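Letotano hand-held gripper

The Letotano is a hand-held parallel-linkage gripper used to record grasping demonstrations and to compare finger and pad designs before they are fitted to a robot arm.

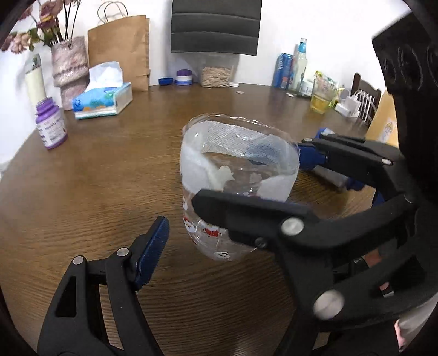
It was developed at Tradstead, a small automation workshop, as the manual counterpart of the Ploltlow wrist-mounted gripper. Both share the same fingers, so that a finger set tested by hand can be moved to the arm without changes to its geometry. The name is applied loosely to the whole tool, although in the workshop's own drawings it refers only to the body and linkage.

Design

The tool consists of a black body, two opposed jaws and a set of pivoting links. The jaws are angular open frames, chosen to save weight at the end of the linkage, where added mass is felt most by the operator. Soft blue pads are mounted at the fingertips. The pivots are metal pins, and the pads can be changed without taking the linkage apart.

The operator closes the jaws with a trigger, and a return spring opens them. There is no motor. Grip force therefore depends on the operator, and the tool gives no direct reading of it unless a force cell is fitted in the trigger path. The version with the force cell is known as the Letotano F. Its maximum sampling rate is 100 readings per second, which was considered enough for slow household tasks but too low for studying impact at the moment of contact.

The complete tool has a mass of 712 grams, including the camera and its bracket. Early users reported tired wrists in long sessions, mostly during tasks where the tool had to be held level at arm's length. A later bracket moved the camera closer to the hand. This improved the balance but brought more of the linkage into view, hiding part of the workspace on one side.

Camera

A single wide-angle camera looks along the jaws. Its position is fixed relative to the body, so that the jaws appear in the same part of the picture in every recording when fully open. This is used as a quick check that the bracket has not slipped. The check is made at the start of each session and again after any knock.

Two camera arrangements have been compared. In the first, the camera sits above the centre line and sees both fingertips at most jaw openings. In the second, it is offset to one side. The offset camera gives a better view of the gap between pad and object, but the near jaw can pass in front of the object and hide the contact point of the far pad. Tradstead kept both arrangements in use. The offset one is preferred for tall objects and the centred one for small items lying flat.

Exposure is set manually. Automatic exposure caused trouble near pale walls and polished table tops, where a small turn of the wrist could darken the fingers enough to upset marker-free tracking of the jaws.

Pads

Three pad materials have been tried: a plain silicone, a ribbed silicone and a closed-cell foam. The plain silicone holds smooth plastic and glass well when clean, but picks up dust and lint and must be wiped often. The ribbed version is less affected by dust. It leaves small gaps against curved surfaces, however, and was found to let light cylinders rotate between the jaws. Foam conforms best to uneven shapes but takes a permanent set after long use.

The pads of the matching Ploltlow gripper are cut from the same sheets. Differences in hardness between batches are recorded with each pad set, after an early comparison had to be repeated when two sets turned out to come from different stock.

Comparison procedure

The usual procedure is a series of grasps on household objects, first with the hand-held tool and then with the arm. Each pad set is given 25 attempts per object. An attempt counts as successful if the object is lifted clear of the table, held still and set down upright without visible damage. Objects are drawn from three groups:

Rigid: bottles, jars, mugs.
Thin-walled: plastic cups, cartons, drink cans.
Loose or soft: tissue, cloth, filled bags.

Thin-walled objects are considered the most useful for telling pad sets apart. A clear cup deforms at a low force, and the deformation changes with the height at which it is gripped. A grasp near an open rim tends to squeeze it oval, while a grasp near the base is stiffer but leaves the cup more likely to tip. Transparent walls also make the edge of the object hard to find in the camera image, and printed decoration or an opaque lining changes the result considerably. For this reason lined and unlined cups are logged as separate objects.

Tests are carried out both on a bare bench and on tables with other household items left in place. The second condition lowers the success rate of the arm more than that of the hand-held tool — an operator steers around obstacles without much thought, and the arm's planner does not.

Controller

Recorded jaw openings are replayed on the arm through the Thiele controller, which converts linkage angle to fingertip distance by means of a lookup table of 800 entries. The table is built separately for every finger set. Play in the pivots is the main source of error, and worn pins are replaced before a new table is made.

Limitations

The jaws move in one plane only, and the tool cannot turn an object between the fingertips. The linkage is wide when fully open, so objects standing close to a wall often have to be approached from above. Force readings from the F version include friction in the links and should not be compared directly with those taken at the fingertips of the arm.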